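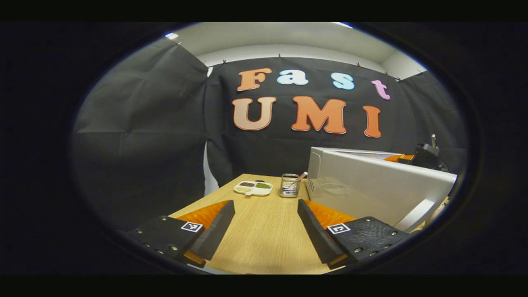 Stokance Divided Tray, white

Beans have opinions about other beans. If you cook for anyone under six, or for certain adults, you already know that a red one touching a green one can end a meal. The Stokance tray keeps them in separate sections, with room for grains in another, and takes up very little of the table while doing it.

We sell it mostly to people who lay things out before they cook, and to people who sort dry goods for reasons of their own. Niilo Honkanen, who runs our Tuesday packing shift, keeps rubber bands in his. The tray has not complained.

What it's good for
Dried beans, rice, lentils, nuts, small snacks, cut fruit. It will hold soup in the sense that anything with sides will hold soup, but please buy a bowl.

What it's less good for
Sandwiches. Also stacking: two trays sit on each other nicely when empty and badly when full.

Microwave
The tray is for serving and sorting only. Keep it next to the microwave by all means, and move the food to a proper dish before you heat it. Hui-mei Yeh answers our mail and would like to get fewer letters on this subject.

Washing
Warm water, dish soap, a soft sponge. Corners are rounded on the inside, so a stray grain of rice has fewer places to retire to – it will still find one.

Ordering
Sold singly or in cartons of 10. Carton orders leave our Jenstead warehouse within 2 working days. Single trays go out with the next packing shift. For school and cafeteria orders over 50 trays, write to Siu-ming Pan for a quote and say whether you want the lids, which are sold separately and are not back in stock until November.

Returns are accepted on unused trays. We can tell.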